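The Color of Nothing in Particular
How gray took over the walls, and why I am still living with it

Saturday, March 18, 2023

I have painted the same back room three times, and every time it has come out gray. The first gray was supposed to be blue. The second was supposed to be warm. The third I chose on purpose, having by then lost the will to argue.

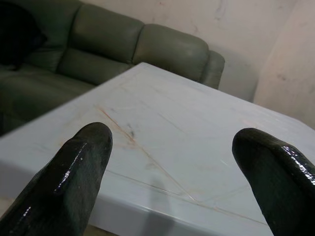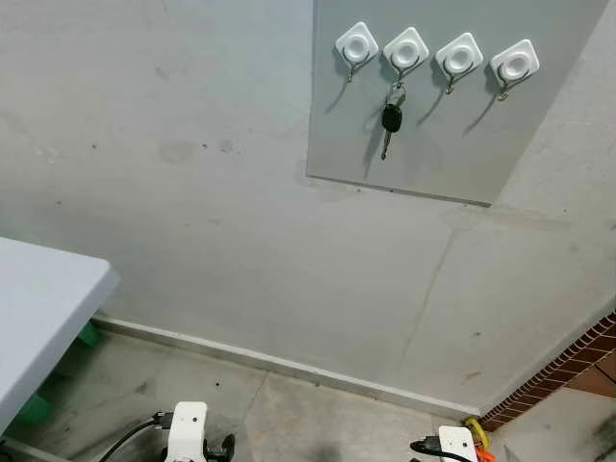 Second picture: gray wall, with crack.

If you have rented an apartment, visited a dentist or bought a house from someone in a hurry, you know the color. It started showing up in my town, Starnton, when the old beige ran out of defenders. Beige had held the place for decades. It was the color of school hallways and of my aunt's entire downstairs, carpet and lampshades included. Then one spring every porch on our street had a five-gallon bucket on it, and by fall we all lived inside the same raincloud.

The hardware store on the corner sells a line of paint called Tovisside, and the Tovisside fan deck has 236 colors in it. I took one home and laid it out on the kitchen floor. A good 30 of them are gray, and I'm not including the ones that are gray but have been given the name of a vegetable. There's a gray named for mist, a gray named for a dove, and two grays named for different kinds of stone that I could not tell apart in daylight, lamplight or a temper. The reds get one page. Orange gets half of one, near the back, where it can't bother anybody.

The case for gray is that it goes with everything. I have heard this from the man at the paint counter, from my sister, and from a real estate brochure that used the phrase twice. I'd like to point out that a dial tone goes with everything too.

The other case, the one I fell for, is that gray hides dirt. It does hide some dirt. It hides dust beautifully. It does nothing at all for scuffs, and for cracks it works more or less like a sheet of notebook paper works for ink. A crack in a busy wallpaper can pass for a stem. Put it in a flat gray wall and you'll find yourself following it with your eyes while people are talking to you.

I have some sympathy for the cracks, having met a lot of them. My house was built by the Rudoneck company, which put up 300 like it on what had been a bean field, and the field has been settling ever since. On our block we compare cracks the way other people compare tomatoes. The standard fix is to scrape it out, fill it, sand it, prime it and paint it, and then wait for February, when the furnace has dried the whole house to a cracker and the line comes back in the same place, a little longer.

Last winter I decided I'd had enough and went looking for yellow. I wanted the yellow of the Szilágyi bakery, which is on the far side of the river and has been painted that color since before I could reach the counter. It's a yellow that makes you feel a roll is owed to you. I bought 14 sample pots trying to match it. Painted in squares across my dining room, they looked like a set of progressively worse teeth.

The trouble is light. The bakery faces south and has big windows and, I suspect, a good deal of butter in the air. My dining room faces north, toward a garage. Yellow in there turns green by three in the afternoon and by suppertime it's the color of an old bruise. I lived with the squares for six weeks. Guests were kind about them, up to a point.

So I went back to the store, and the man at the counter saw me coming and reached for the fan deck without a word. I told him I wanted something with a little life in it, something that wouldn't turn on me after lunch. He flipped past the yellows, past the half page of orange, and put his thumb down on one of the stones.

I bought two gallons. It goes with the couch.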